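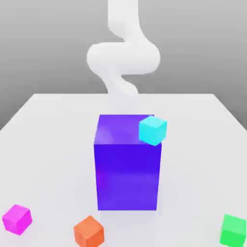

I have a soft spot for the dull end of robot work, and I'd like to speak up for it. When our little cell at Drendulport was being set up, everyone wanted to talk about clever grasping, and I kept dragging the conversation back to where the arm is bolted and how high the box stands. We did all of it in simulation first, in a model we call Lavura, and I still think it was the best 2 weeks we spent.

An arm mounted overhead is a lovely thing, but it has its own ideas about where its elbow goes. Put a tall box under it, set a cube on the corner of that box, and you soon learn which heights leave the wrist room to come down and which don't. We tried 22 mounting heights (I grumbled through most of them) and ran up to 3,000 reaches on the last one.

People tell me this is fussing, and that the real table will be different anyway. Well, of course it will! But I would far sooner move a mount with a keystroke than with a spanner, and by August, when Nekden was ready for its own arm, we had only small things left to argue over.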